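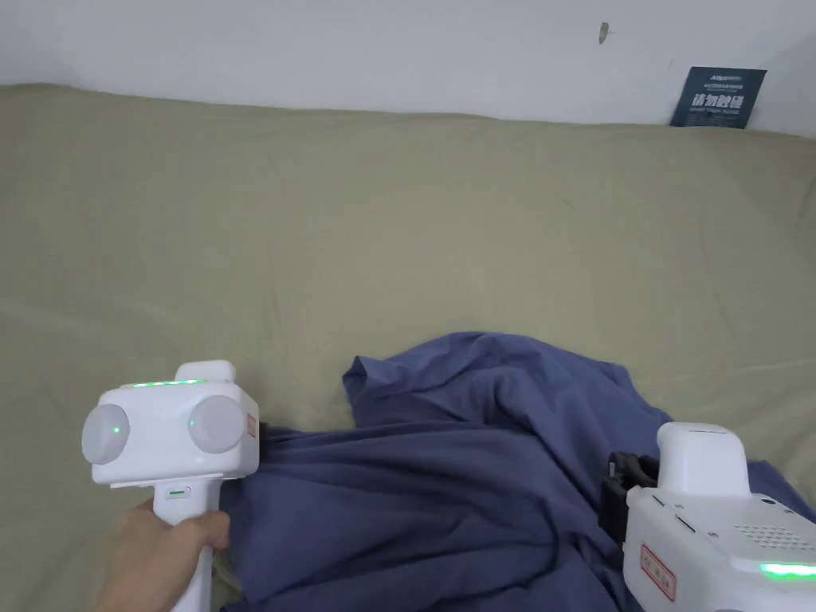 Subject: Re: [household-list] Plimwood sheets, worth it?
Date: January 2020

Ursina Danzer wrote:

> Hi all, long-time reader, don't post much. Our old sheets have
> finally gone through at the foot end and I've been looking at the
> Plimwood set, the 1000 thread count one. Gkikas in Clandcombe has it
> marked down. The woman there let me feel the display sheet and it
> really is like butter. She says the high count means it will
> outlast anything cheaper, so you save in the long run, and that it
> sleeps cooler in summer and warmer in winter. The tag says it gets
> softer with every wash.
>
> Has anybody had these for a while? My sister says anything over 400
> is a racket but she says that about most things. It's more than
> I've ever spent on bedding so I'd like to be talked into it or out
> of it. Also do you need to use the special rinse they sell with it?

Ursina, I'm going to side with your sister, though I haven't owned that exact set, so take this for what it is.

Start with the number. Thread count is supposed to be the threads going one way plus the threads going the other way in a square inch of cloth. There's only so much room in an inch. You can use finer yarn and get more in, up to a point, and after that the way you get to 1000 is by changing what you call a thread. Take a yarn made of several thin strands twisted together, count each strand, and a pretty ordinary sheet has a very impressive label. Maybe Plimwood doesn't do that. Ask them. I'd want to know if the yarn is single ply and I'd want somebody to say yes or no in writing. If you get a paragraph about luxury instead, you have your answer.

A few years ago I bought a set from a different outfit, over in Cestudton, with a number in the same neighborhood. I got annoyed at it and put a piece under a linen tester, the little folding magnifier quilters use, and counted along a ruler with a pin. It took most of an evening and I had to start over twice. I got 374. Now, I'm one person with a pin and bad light, and I wouldn't swear to the last digit or even the one before it. But I wasn't off by the other six hundred and change. I wrote to the store and was told that counting methods vary. I bet they do.

On the feel of the display sheet. A sheet in the store has finish on it. Softeners, silicone, whatever the mill likes to use that year. It is made to be stroked by people walking past. That goes away in the wash, sometimes quickly, and what you have then is the cloth you paid for. So I don't put any weight on how it feels on the shelf, and I'd put even less on how a display sheet feels, since who knows what's been done to it. What I do now is buy one pillowcase, if they'll sell me one, and wash it ten times before deciding on anything. It goes in with whatever load is running. If it's gone thin or fuzzy or grabby by then, I'm out the price of a pillowcase. Gkikas may not split a set, but I've found that stores will if the set has been sitting there a while, and a markdown right after the holidays makes me think this one has.

"Softer with every wash" – well, so does a dishrag. Cotton gets softer as it wears. It's losing fiber, and you can go look in the lint trap and see where it went. I like an old soft sheet as much as anyone does, but I wouldn't call it a feature of the brand.

"Outlasts anything cheaper" I just don't believe. Very fine yarns are weaker one by one, and a sheet doesn't wear out all over at once. It goes at the shoulders and, like yours, at the feet. Or the elastic on the fitted one gives up first, and then it doesn't matter how good the cloth was. The longest-lived sheets I've had were plain percale, no name to speak of, bought at an estate sale outside Clandcombe with somebody's laundry mark still in the corner. I have no idea what the count is and I've never felt the need to find out. The tester is in a drawer and I'd like it to stay there.

"Cooler in summer and warmer in winter" is the one that gets me. Say it slowly. A sheet doesn't know what month it is. A tight, dense weave holds air in, which you might like in November and won't like in July. A looser, crisp one does the reverse. You can pick. If the same tag promises both, then nobody writing the tag was thinking very hard about it, and I start to wonder about the rest of what's printed there. (For what it's worth, sateen slept hot for both of us. My husband sleeps hot on anything, so count that as half a data point.)

Now the rinse. I would skip it. I haven't seen the bottle, so if there's an ingredient list on the back, please post it, I'd be curious. But a special rinse sold next to the sheets is most likely fabric softener or something close to it, and softener is a coating. It'll bring back some of that store feel for a night or two, and you'll have to keep buying it to keep the feel. If your water is hard, half a cup of white vinegar in the rinse is what a lot of folks here use. I'm lukewarm on that too, to be fair. I did it for a year, stopped, and couldn't tell. If you do try it, don't let it anywhere near bleach.

Things I would look at before the count:

The kind of weave. Percale or sateen should be on the package. If it isn't, ask.

What it's made of. All cotton, or cotton "rich"? I've seen "rich" mean barely more than half.

The pocket depth on the fitted sheet. Measure your mattress first, with the topper on if you use one. More sheets get replaced in this house over popping corners than over holes.

The hem. Turn it over and look at the stitching. If it's wandering around on the one they chose to put on display, it won't be better on the one in the bag.

The return policy after washing. If they only take it back unopened, then all that confidence about it lasting forever stops at the store door.

Hold it up to the light, too. If you can see your hand clearly through it, I'd pass, whatever the label says. That isn't scientific and a good fine percale might flunk it unfairly, but I've never regretted one I put back.

As to the savings argument in general. I hear it about pans and coats and vacuum cleaners, and sometimes it's true. My boots were like that. But it needs somebody to have kept the thing for years and then reported back, and what we usually get is the report from the first week. Go back through the archive of this list and look at the bedding threads. There are plenty of people thrilled with a new set. I went looking last night for the same people saying anything at all about the same set later on, and found one post, and it was asking how to get the pilling off.

So if anyone has had Plimwood on a bed for two winters or more, washed weekly and not babied, I'd honor that over everything I've said here. I mean it. I've been wrong on this list before – the pressure cooker business, some of you will remember, and I use it twice a week now.

Meanwhile, are your old ones gone only at the foot? How are the sides? If the edges are still sound you can cut down the middle, swap the halves so the good outside edges meet in the center, and run a flat seam. My mother did it to every sheet she had. You do feel the seam at first, and it's no good at all if you both sleep in the middle, but with the wear at the feet you may not even need that. Just cut off the bad end and sew on a strip from an old flat one, it's all tucked under anyway. That would get you to the spring without spending anything, and the markdown will be back. They always mark those down again.

One more on the store. I bought towels from Gkikas eight years back and they were perfectly good, and the people were pleasant, so I'm not saying stay away. I'm saying the woman is repeating what came with the shipment. I would too if I stood there all day.

Could whoever has the dryer ball thread going please change the subject line, it's been coming through under "canning lids" since last week and I keep deleting it by mistake.

R.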